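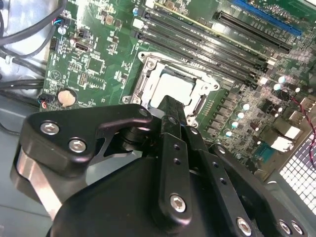

3.2 Preparation of boards and cases

Desktop computers entering the Voswood refurbishment line were divided into bare boards and complete units. Bare boards were inspected first at the socket, where careless handling does the most damage. A light grey square cover sits within the metal retention frame of the CPU socket in Figure 2a, and the four memory slots beside it are empty; boards in this state were recorded as "unpopulated" and needed no further stripping. Boards received with memory fitted were cleared by hand and the modules bagged with the board number.

Complete units were laid on their side with the side panel removed, so that the interior faced upwards. Working height was kept constant for all case sizes. Cables crossing the board were left in place unless they covered the socket lever, in which event they were moved towards the drive area and the change was noted on the Lencho sheet.

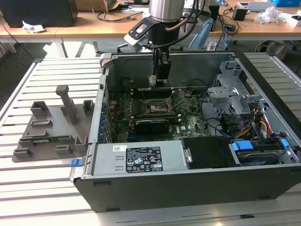 Figure 2. (a) Green motherboard, CPU socket and memory slots. (b) Open tower case on the slatted work table, with power supply, graphics card and drive bay in place.

Drives were withdrawn before the power supply, and the graphics card last. Each unit was allowed 15 minutes on the table, and any unit exceeding this limit was returned to the queue. Of the 300 units processed in March, 8 were rejected for bent socket contacts and 6 for damaged memory latches. Rejected boards were excluded from the timings reported in Section 4.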